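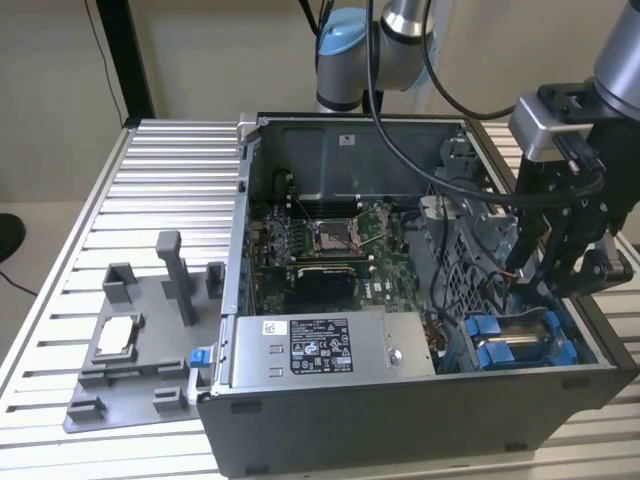 The two-arm bench at the Flindier shared workshop, with a Dell tower open for processor work.

Call for Participants: Two-Arm Desktop Assembly Build

Applications are invited from members and non-members who wish to join the second build period of the Tremalitz project. The project is developing a bench on which two robot arms carry out small assembly tasks inside an ordinary desktop computer. Current work concerns the seating of a processor in its socket.

Participants will be assigned to one of the following areas:

Fixture design. Drawing, printing and revising the plates that hold parts beside the computer.
Motion and grasping. Writing and testing arm paths into the open case.
Records. Keeping the build log and parts list in a state that others can follow.

No degree is required. Applicants should be comfortable with hand tools and should have finished at least one project of their own, whether at home or in a shared shop. Experience with 3D printing or Python is welcome — neither is a condition of acceptance.
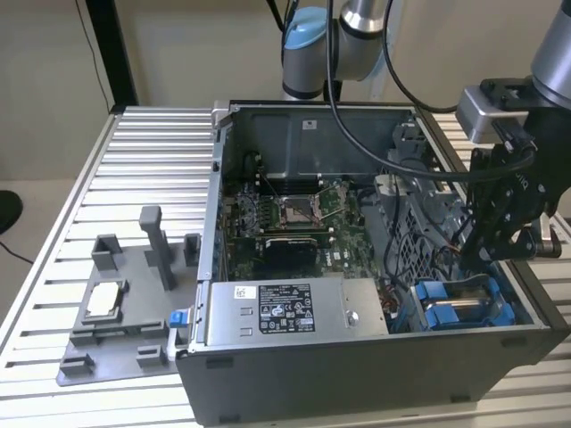

Flindier Workshop — Robotics and Automation Section

The fixture plate is 3D-printed in gray plastic and rests directly on the rails of the slotted aluminum table. A recessed pocket near its left side holds the processor, and several raised blocks are mounted on the plate. Participants in fixture design will begin with this part and are expected to propose changes to it in writing before printing.

Places and time. There are 4 places. Participants commit to roughly 50 hours of bench time, to be completed by the end of January. Evening access is arranged individually.

Cost. Participation is free of charge. Printing material is supplied from section stock. Participants under 18 must have the written consent of a parent or guardian.

Safety. All participants complete the bench induction with Miklós Hajdu before operating either arm. Unsupervised operation is not permitted during the first 2 sessions.

To apply, send a one-page letter and a short account of a past build to Sarita Prajapati, Section Coordinator, at the Flindier front desk. Please state your preferred area. Applications must be received by September 27, 2023. Late applications will be placed on the waiting list.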